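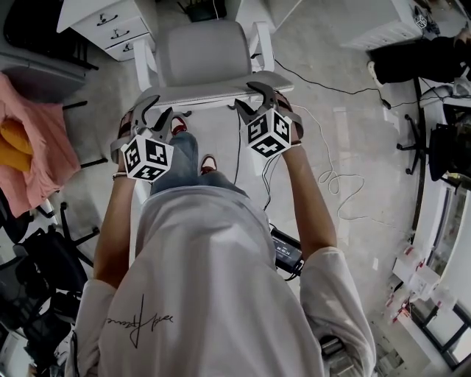

*A gray and white office chair beside a white drawer cabinet.*

**Olavwood to replace seating on its ground floor, keeping the drawer units**

21 April 2026 - Olavwood will replace 120 office chairs on the ground floor of its Pollus building, the company told tenants in a written notice. The work is scheduled for June and will be carried out in sections so that desks on either side of the central corridor stay in use.

The replacement chair is a gray and white model with padded gray upholstery and white armrests, supplied by Cultier under the product name Marty. It runs on casters. The white drawer cabinets already installed at the desks will remain, and the layout of the desks will not change.

Xuelian Hou, who manages fit-out at Olavwood, said the selection was made mainly on dimensions. The older chairs have fixed armrests that meet the desktop before the seat can be pushed in, which leaves them standing in the walkway at the end of the day. On the new model the arms pass under the desktop with 14 millimeters to spare.

"The chair has to go fully under the desk and it has to clear the cabinet," Hou said. "If the arm catches the top drawer, people leave the chair at an angle, and then the cleaning crew has to move it. We measured both distances before we looked at anything else."

The desktops on the ground floor are fixed and will not be raised. Where a cabinet stands too close to the chair position, it will be shifted toward the wall. Tenants are asked to empty the top drawer of any cabinet marked for moving. The lower drawers can stay packed, provided they are closed and locked.

The floor itself was a factor in the choice of casters. The building has a hard gray floor with no carpet in the work areas, and the hard casters on the existing chairs are noisy on it. The new chairs are specified with soft-tread casters intended for hard surfaces. Users who bring in their own chair mats are asked to remove them before the changeover, as the soft tread wears unevenly at the edge of a mat.

The total budget is 4000 dollars for removal and floor cleaning, with the chairs covered separately under the existing furniture lease. Oddur Thoroddsen, who handles the lease for Olavwood, said the monthly charge to tenants will stay at its current level through the end of the term.

Old chairs will be collected from the loading area in batches. Those with working height adjustment will go into storage for use in meeting rooms. The remainder will be stripped, with metal bases and upholstered parts separated before disposal. Tenants who have paid for their own seating should tag it with a name and desk number, or it will be treated as building stock.

A notice with the section dates will be posted at the reception desk. On the day of the change, chairs should be pulled clear of the desk, with the height set to the lowest position and nothing left on the seat or hung over the back. Bags and cables should be off the floor between the desk and the cabinet.

Adjustment instructions will be attached to each new chair. Requests for a model without armrests are accepted until the end of the month before installation - these go to Thoroddsen in writing, with the desk number included. Questions about cabinet positions go to Hou at extension 577.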